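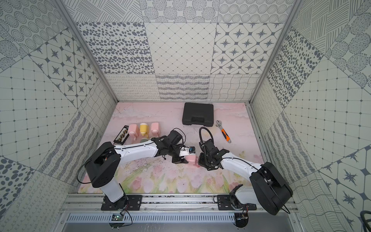

Pretcombe library keeps its Saturday hours until summer

03/02/2021

The public library in Pretcombe will stay open on Saturdays at least until the end of June. The town council voted for this on Monday evening, after a discussion that took longer than planned. The proposal to close on Saturdays came in December, when the council was looking for savings in the budget.

A petition against the closing was signed by 356 people. Most of the signatures were collected at the bakery on Hiletti Street and at the bus station, and the rest came by mail. The list was given to the council at the start of the meeting.

Under the new plan the library will open on Saturdays from ten in the morning until three in the afternoon. Before, it was open until five. To pay for these hours, the reading room will close one hour earlier on Tuesdays and Thursdays. The heating on the upper floor will also be turned down on those evenings.

The homework table for school children is part of the Saturday program and it will continue. It is meant for children from 7 years old, and parents do not need to register them. Pencils, paper and a sharpener are on the table for everybody – only notebooks must be brought from home. There are 34 places, and in the winter months they are often all taken before eleven.
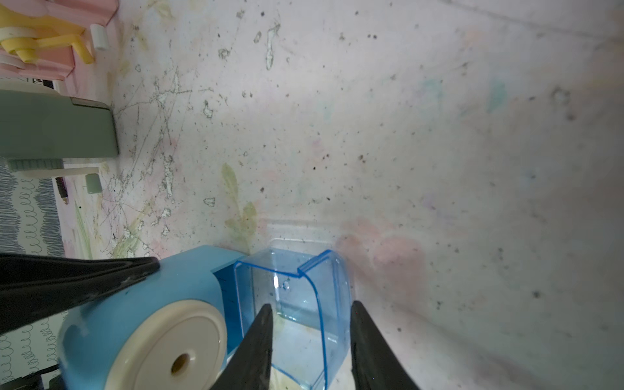 Nii Atinga told the council that many families in the Sepp district have no quiet room at home, and that for them Saturday is the only day when a parent can come along. He asked that the hours should not be discussed again every few months, as it makes planning very difficult for the families and also for the staff.

The council did not promise this. It will look at the visitor numbers in May and then decide about the second half of the year.

The repair of the side entrance, which was delayed two times, is now given to the building company Fidura. The work should begin after Easter and take 41 days. During this time visitors must use the main door on the market square. The book return box will be moved there too, and it can be used day and night as before. Late fees stay the same.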